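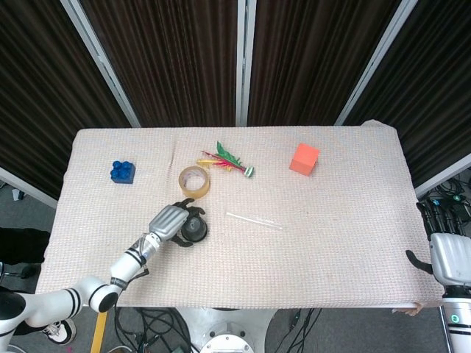

Slide 4: The day the left hand wouldn't let go

My favorite failure! Punano has the small black object in its left hand, and the grip command to open gets dropped. Fulgencio hit the stop at 45 seconds - good call.

Say: we blamed the fingers for 200 runs. It was a timeout set to 15 milliseconds, way too short.

Pause for questions, then the new rule: the arm stays stopped until a person resets it. Lyle has the log if anyone wants it.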